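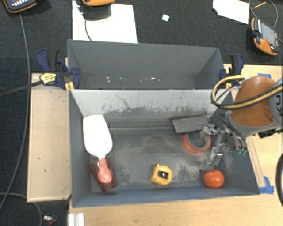 17th February: grey bins, wear and contents

Started on the front bin today, the second one waits behind it on the light table. Both came out of the Lastance order and have had the same use as far as the log shows.

Inside of the front one is worse than I'd written down last time. Back wall has dark scratches and thin vertical streaks, with black scuffs lower down. Floor has gone a patchy beige-grey through the middle and towards the right. Front wall is still fairly smooth.

In the bin: scoop with the white blade and red handle, yellow tape measure, the round red-orange piece, the orange-red ring, the flat dark grey slab. Scoop goes along the left wall. It's too long to go anywhere else without leaning on something.

Cleaning plan:
Wipe with Sidenico at the weak mix, 30 mL to 2000 mL water. Leave 4 minutes, rinse, dry with a cloth.
If the scuffs are still there, try the Nava pad on one corner only and check the colour before going further.
No sandpaper. The 300 grit took the finish off the old Stendetti bin last February and the dust stuck to it afterwards.

Worn patches on the floor probably won't shift, I think the surface itself is gone. Will note them on the bin card so they don't get cleaned over and over.

Still to do: second bin, same checks. Bin card needs a new sleeve. Ask stores whether Lastance still sell the liners.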